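Home / Trip Reports / Spring visits / Ullach toy works open day

Ullach opened its factory to the public in May, for the first time since the move out of the old building by the river. I went with Fredy Pacheco, who collects play kitchens and had a list of questions with him. We paid 5 dollars each at the gate and were put in the 10:30 group.

The tour starts in the sample room. Ullach has made play food since the company dropped dollhouse furniture, and one copy of every piece still in the catalog is kept on open shelves there. The catalog currently runs to 139 pieces. Older items are in drawers and were not shown, although Fredy asked twice. The guide for our group was Tyra Myklebust, who runs the paint department and has been with the company for 20 years. She spoke without a microphone and was hard to hear once we got onto the main floor.

Molding takes up most of the ground level. Four presses were running and a fifth had its panels off. The newest press is a Tamura, and it was making bread rolls while we were there. We stood behind a yellow line and were given earplugs. Parts drop into a bin, go to a bench for trimming, and then wait overnight before painting. Fruit and vegetables make up the larger share of the output. Bananas are the best seller and have been for as long as Tyra has worked there.
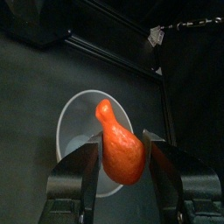 Color was the subject I had come for, and Tyra gave it a good half hour. Meat is harder to get right than fruit, she said, as children accept any red apple but parents complain about gray chicken. The usual answer is to go brighter than real food and let the surface do some of the work. On a drumstick like this one, the bumpy skin picks up small highlights, and the orange looks deeper and redder in the shadowed parts. A smooth casting in the same orange looks like a squash. Ullach tried a brown version some years ago under the Likico name and stores sent most of it back.

Paint is mixed upstairs in small batches. Each batch gets a card with a dab of the color, and the cards are filed by month in shoeboxes. We were allowed to look through one box. Some of the greens had shifted enough that Fredy could finally explain two different peas in his own collection.

Packing is in the annex, across a parking lot. They ship nearly 1550 cartons a week in the fall and much less in spring, so this part of the tour was short. Cartons are taped by hand. The outside boxes come from Gyamfi, two towns over, and are delivered flat every morning.

The tour ended at 12:15 in the lunchroom with coffee and a table of seconds for sale. I bought a bag of lemons with a visible seam and one eggplant. Fredy bought peas.

Parking is free but the lot fills early. The stairs to the paint room are steep and there is no elevator. Photos are allowed everywhere except the mold storage. Children need closed shoes.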